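3.2 Sorting and return of loose toys in shared playrooms
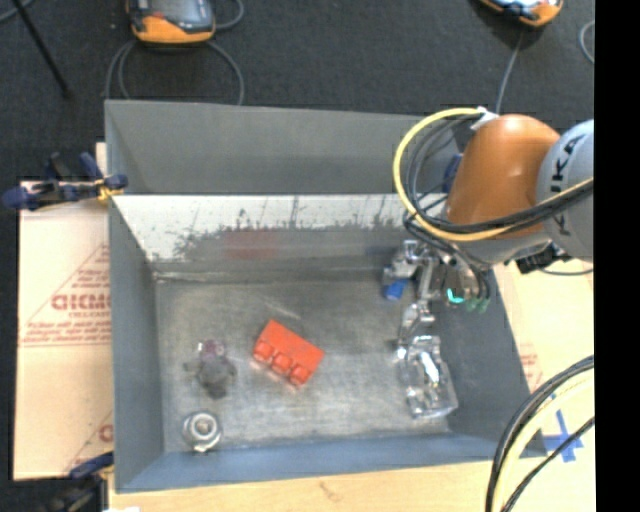
Second part of the study looks at what happens to toys once they leave the set they came with. Parents in the Akpan and Noko buildings share one playroom per floor, and each room has its own habits. We kept the rules simple. Families could borrow anything, keep it as long as they liked, bring it back to any floor. No sign-out sheet. An earlier round in June did use a sheet and people just stopped borrowing.

Over the study period 1,763 returns were logged by the two room hosts. Of these, 324 were single pieces with no set, mostly bricks, puzzle parts and doll shoes. Single pieces went into a common bin (Figure 4) and stayed there untill a child or parent claimed them or the week's sort came round. Sorting was done by Marlina Yeoh at Akpan and by Ekene Aliyu at Noko, same written guide for both.

Borrowing was heavier at Noko. We had expected the reverse, given the larger rooms at Akpan. Interviews point to the stairs: the Noko playrooms sit next to the laundry, so parents pass them anyway. Seven families said this without being asked. Six others said their kids picked the toys and they had no view on it.

Loose pieces are a different story. Children seemed happy to take a brick home on its own, and parents were not. Several parents called single pieces "clutter" and said they would rather have a full box even if the child only ever played with part of it. Same split as in the Calov survey, though that one asked about books and games to.

One limit here. Returns made after the hosts left were logged the next morning, so time of day is not reliable and we leave it out of the tables. Damage was also left out, as the two hosts did not agree on what counted.

Figure 4. Red toy brick in a metal bin.

Section 3.3 takes up the swap days, which ran under the older Zesmont rules and are reported seperately.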